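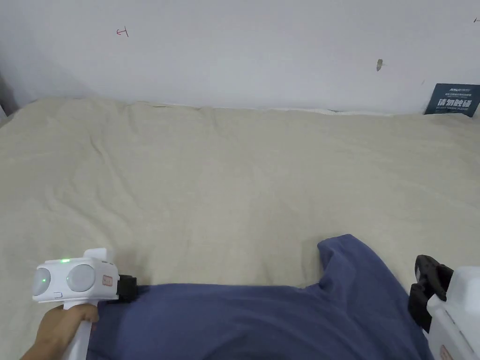 ### 4.2 Garment handling with the shared-workshop grippers

Published results on cloth folding are usually reported as success rates, and we remain unconvinced that the rates mean much outside the room they were measured in. Our own build, put together at the Skuswood workshop and tried out in members' homes, gave us reason to be careful. We collected 204 demonstrations of T-shirt folding with a pair of hand-held grippers and discarded four in which the recording stopped early, leaving 200.

Figure 3 shows a working position from the set, with the black fingers of both grippers at a navy T-shirt on a bed. The sheet is beige and wrinkled, and a dark garment stands out against it rather well. A grey shirt on a grey doona would be a harder test, and we have few of those.

**Figure 3.** Hand-held grippers at a dark T-shirt laid on a bed. One is held by its vertical handle.

The policy trained on these demonstrations (the Endeo configuration, unchanged from Section 3) completed 14 of 50 trials. It would be easy to present this as a promising start for a home build. We don't think it is one. The scoring rule accepted any fold that left both sleeves inside the outline of the body, and several of the accepted folds would not have satisfied anyone putting away their own washing. The Brosine baseline was scored under the same rule and we have no more faith in its number than in ours.

A second doubt concerns the surface. A mattress gives under the fingers — a workbench does not — and a demonstrator compensates for that without noticing. Whether the policy learned the compensation or merely the average height of the beds we used can't be settled from these trials. The colour of the sheet was not controlled either. We repeated no trials on a hard surface, and any claim that the method carries over to one should be treated as a guess.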